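Plirard House Residents' Meeting
Minutes, September

Opened at 7 in the shared kitchen. Last month's minutes were accepted with no changes.

1. Cleaning supplies
The Sivedum order came in. We have enough floor cleaner for 3 months. Next order is for 700 small bin liners.

2. Trash
Pickup stays on Wednesday. Bags left by the back door were torn open 2 times last month. Agreed that full bags stay inside until the morning of pickup. Snack wrappers go in the round teal bin. Plastic bags should be knotted before they go out. Flat boxes go separately.
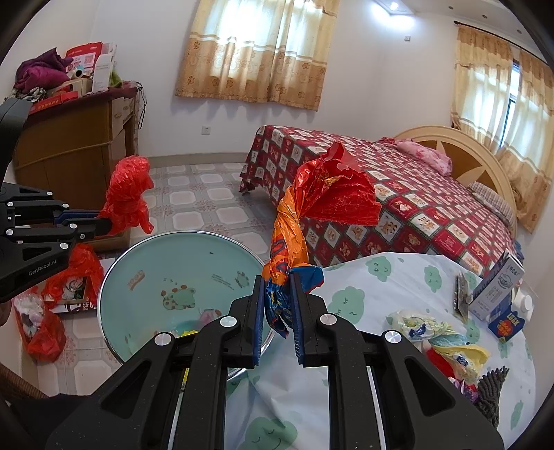

3. Hallway light
Still out on the second floor. Stallus has been called again.

4. Next meeting
October, same time. Closed at 7:35.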